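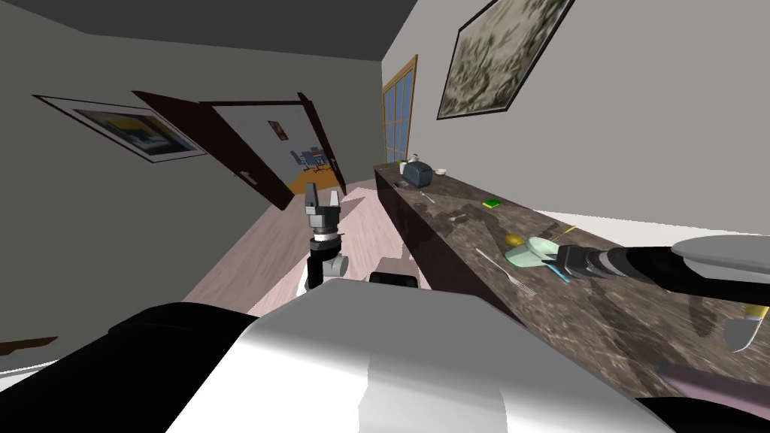 Petura to ship revised Besach putter line in August

Petura has confirmed that a revised version of its Besach mallet putter will reach pro shops in August. The company sent specifications to retailers in July 2020 and lists two head shapes, both milled from a single billet and both offered with a choice of hosel.

The main change is in how weight is distributed. The first Besach carried most of its mass in a fixed sole plate, which gave a low center of gravity but left fitters with few options once the shaft was cut. The new head uses a lighter aluminum center section with steel weights screwed into the heel and toe. The weights come in pairs and can be swapped with the wrench supplied. Head weight cannot be altered enough to suit a counterbalanced grip, and Petura does not recommend fitting one.

Loft is unchanged. Lie can be bent by a fitter in either direction on the plumber's neck version. The center-shafted version should not be bent, and doing so voids the warranty.

"The old sole plate was doing two jobs and it did neither of them well for players with an arc in the stroke," said Kalliopi Spanos, who leads putter design at Petura. "Moving the mass outward let us cut toe hang on one head and keep it on the other."

Face milling has also been revised. Grooves are shallower at the center and deeper toward the heel and toe, with the aim of evening out ball speed on off-center strikes. Petura ran the prototype heads on a pendulum rig on its indoor green, then passed them to a group of club players for outdoor testing. 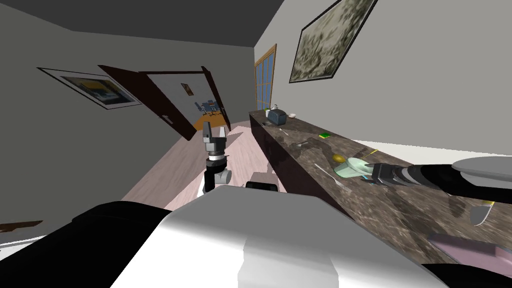
Each tester hit 200 putts with the old head and the same number with the new one, on greens of similar speed. Iraklis Fragkou, who handled the data, said distance spread narrowed on toe strikes and was little changed on heel strikes. Results from the center of the face were the same within measurement error. The company has not released the full figures.

Gareth Crabtree, head fitter at the Stultodwood club shop, has had a sample of each head for several weeks. He said the center-shafted model sits square without adjustment but that the alignment line is thin and hard to pick up in low light. He also noted that the weight screws should be checked after the first few rounds, as one on his sample had backed out slightly.

Sound is firmer than before. Players used to an insert putter are likely to find it loud, and Petura has no plans for an insert version.

The stock grip is a midsize pistol from Nikolaidis. A slimmer grip from the same maker can be ordered at no charge. Shafts are steel only at launch, in three lengths, and left-handed heads will be limited to the plumber's neck model.

The first production run is 708 putters. Owners of the earlier Besach cannot fit the new weights to their existing heads. Petura will continue to supply sole plates and screws for that model through its dealers while stock lasts.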